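Removing Hard Water Film from Drinking Glasses

This procedure covers the white or gray film that builds up on drinking glasses washed in hard water. It applies to plain soda-lime glass. It does not apply to lead crystal, painted glass, or glasses with a metal rim, which need milder treatment than the one given in steps 3 through 6.

The method was worked out on the well supply at Udel, where the water is hard all year and hardest in September, when the water table is low. The same steps were later used without changes on the town supply in Dridalville.

Film or etching

Two different faults look alike on a shelf. Film is a mineral deposit, mostly calcium carbonate, and it can be dissolved. Etching is damage to the glass surface itself, usually from soft water combined with too much detergent and a hot cycle. Etching is permanent.

To tell them apart, put a few drops of white vinegar on the cloudy area, leave it for five minutes, then rinse and dry. If the spot is clearer than the glass next to it, the fault is film. If there is no change, repeat once with fresh vinegar. No change after the second test means etching, and the remaining steps will do nothing for that glass.

Materials

White vinegar, 5 percent acidity
Citric acid powder, food grade
A plastic basin deep enough to cover the tallest glass
A soft bottle brush
Two lint-free cloths
Baking soda
Dish soap without lotion or added scent

Do not use steel wool, scouring powder, or the green side of a kitchen sponge. Each leaves fine scratches that hold deposits later. Do not mix vinegar or citric acid with any product containing bleach. The mixture gives off chlorine gas.

Procedure

1. Wash the glasses by hand with dish soap and warm water. Grease keeps acid away from the deposit, so this step should be done even when the glasses look clean.

2. Rinse until no suds remain.

3. Fill the basin with equal parts vinegar and warm water. For heavy deposits, use plain warm water with 3 tablespoons of citric acid per quart instead. Stir until the powder is fully dissolved.

4. Lay the glasses in the basin on their sides and turn them so that trapped air escapes. An air pocket leaves a dry patch, and the patch will show as a cloudy oval after drying.

5. Soak for 30 minutes. Light film is usually gone by then. Heavy film can take up to two hours.

6. Brush the inside of each glass, paying attention to the angle where the wall meets the base. Deposits are thickest at this point because the last of the rinse water collects there.

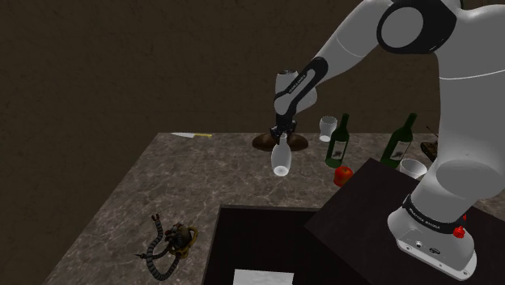

7. Rinse twice. The first rinse can be tap water. The second should be distilled water if the supply is very hard, as the droplets left by a tap rinse will start a new deposit as they dry.

8. Dry at once with a lint-free cloth. Use one cloth for the outside and the other for the inside. Do not twist the bowl against the base on stemmed glasses.

9. If a ring remains at the base, make a paste of baking soda and water, rub it on with a fingertip, and repeat steps 7 and 8.

Machine washing afterward

Most film returns through the dishwasher. Check the softener salt, if the machine has a softener, and set the hardness dial to match the supply. The supply in Dridalville was measured at 170 parts per million, and the factory setting on the test machine was too low for it. Nneka Usman, who ran the Dridalville trials, raised the dial by two steps and cut the detergent dose by a third. Film took almost 6 weeks to reappear, compared with nine days before the change.

Rinse aid helps water run off in a sheet. Refill it when the indicator shows low. Doubling the dose does not improve the result and can leave a bluish film of its own, which is removed with soap and not with acid.

Place glasses on the upper rack, tilted, with space between them. Open the door when the cycle ends and let the steam out before unloading.

Storage

Glasses stored rim down on a solid shelf can trap moisture and pick up the odor of the shelf liner. A ribbed mat allows air to pass underneath. Glasses stored rim up stay dry but gather dust and should be rinsed before use if they have been standing for more than a few weeks.

Used vinegar solution can go down the drain, followed by plenty of cold water. Citric acid solution can be kept in a labeled jar and used once more, for example to descale a kettle.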